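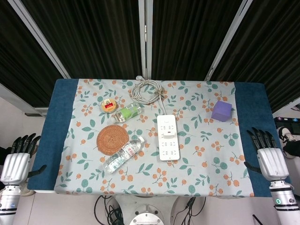 Hand keeps missing the plug on our club robot

Posted by Vutanell, June 5, 2021

Hi everyone! Our student club is working on a two-armed robot for the December showcase, and our task is handling a plug adapter on a power strip. It goes fine for a while — then the fingers close in the wrong spot. We've saved 25 runs so far and I can't find a pattern. Any ideas?
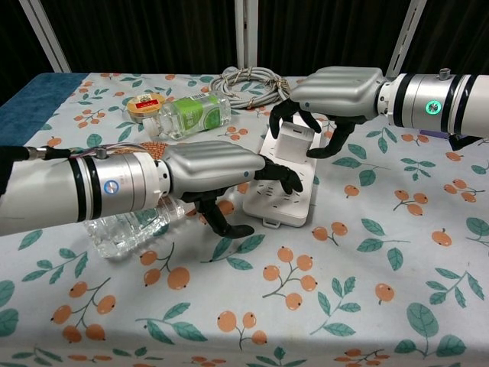 We do have a patterned cloth on the table, if that matters to anybody.

Rusbridge

Try a plain cloth first, it's cheap. Then tape down the strip and run it again without changing anything else, and please write down which runs miss!

Vörös

Recalibrate.

Luvar

I'd second the tape. Our class had the same trouble last year, and the strip was creeping a little on every try.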